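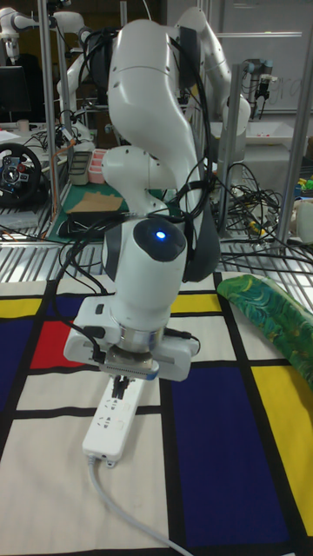
*Reading time: 5 minutes*

# Paint your own block-colour tablecloth

I love a Mondrian-style tablecloth. Thick dark lines, big flat blocks, lots of plain space left to breathe, and suddenly the most boring table in the house is the one everybody wants to sit at! You can buy them, of course, but painting one is a lovely way to spend a weekend and you end up with a cloth that fits your own table properly.

You don't need to be able to draw. If you can use a ruler and pull masking tape off a roll, you're most of the way there already.

## What you'll need

- A plain white or cream cotton cloth, or a length of cotton sheeting
- Fabric paint in red, yellow, blue and black
- Low-tack masking tape, at least 2 rolls
- A long ruler or a straight piece of wood
- A soft pencil, or a fabric pen that washes out
- Two or three flat brushes, one of them narrow
- Old bin bags or a plastic sheet to go underneath
- An iron and a thin cotton tea towel

I use Tiltau fabric paint for the blocks, which goes on thick and stays put. For the yellow I've switched to Dillasell (number 2079 on their chart) as it covers much better in one go. Whatever you buy, check the label says it's for fabric and can be fixed with an iron. Ordinary craft acrylic will go stiff and you'll hate it every time you fold the cloth.

## Wash it first

Run the cloth through the machine with your normal powder and leave out the fabric softener. New cotton often has a finish on it that stops paint soaking in, and it may shrink a little too. Dry it, then iron it really flat. I once skipped the ironing and ended up with a line that had a kink in it exactly where the fold had been. It's still there. I've grown fond of it, but I wouldn't do it on purpose.

## Work out the pattern on paper

This is my favourite bit, so give yourself a whole pot of tea for it.

Draw your table as a small rectangle, add the overhang on all four sides, and start putting in lines. Long ones first, going right across from edge to edge. Then add shorter ones that stop when they meet another line. You want some very big boxes and a few tiny ones. If all your boxes come out a similar size the whole thing starts to look like a bathroom wall.

Now colour in some of the boxes, and go gently! Leave far more white than you think you should. A large red block near one corner can be balanced by a small blue one a long way off, and a thin slice of yellow right at the edge looks brilliant when it hangs over the side. Try not to let two blocks of the same colour touch.

Make four or five of these little sketches. Prop them up across the room, go and do something else, and see which one you keep looking at.

One practical thing: think about what normally lives on the table. If there's always a fruit bowl in the middle, there's no point putting your best block under it.

## Mark out the cloth

Spread the plastic on the floor or on a big table, lay the cloth over it, and smooth it out from the middle with your hands. Tape the corners down so that it's flat but not stretched. Stretched cotton springs back when you let go, and it takes your straight lines with it.

Pencil in the long lines lightly, measuring in from the hem at both ends. Hems are often a bit wonky on bought cloths, so step back and trust your eye before you commit. Then add the short lines.

## Paint the blocks

1. Tape round the outside of every box you're going to paint in your first colour. Press the edge of the tape down hard with the back of a spoon.
2. Start with yellow, the colour most easily spoiled by a stray splash of something darker.
3. Load the brush lightly and paint from the tape inwards, so you aren't pushing paint under the edge.
4. Keep going until the box is evenly covered, then stop. It's so tempting to fuss!
5. Leave it for 20 minutes, then peel the tape back slowly while the paint is still a tiny bit soft.
6. Let that colour dry completely before you tape up for the next one.

If you spot a thin patch once it's dry, tape up again and give it a second coat. Red nearly always needs one in my experience.

## Add the black lines

The lines hide a lot, and that's such a relief. Any wobbly edge between a block and the white will vanish underneath them.

Put down two strips of tape with a gap between them. I like a gap of 30 mm on a big cloth, and less than that on a small square one. Vary it if you fancy. A cloth with a couple of fatter lines among the thin ones has much more life in it.

Do all the lines that run one way and let them dry overnight. Do the crossing ones the next day. I know it's slow, but taping over damp black paint is how you get a grey thumbprint in the middle of your biggest white box (yes, mine has one, it lives under the pepper mill).

## Fix it with the iron

Wait until the whole cloth is dry to the touch, then check your paint label for the time and heat. Usually you iron on the back, no steam, with the tea towel between the iron and the cloth, moving along bit by bit. Open a window while you do it.

## Looking after it

Wash it cool and inside out, on its own the first time, and dry it on the line. Dab up tomato sauce and curry straight away, and keep bleach well clear of it.

If there's paint left over, do some napkins! Pick one small corner of your pattern for each and blow it up to fill the square. Mine took a single evening, and I've already got my eye on the kitchen blind.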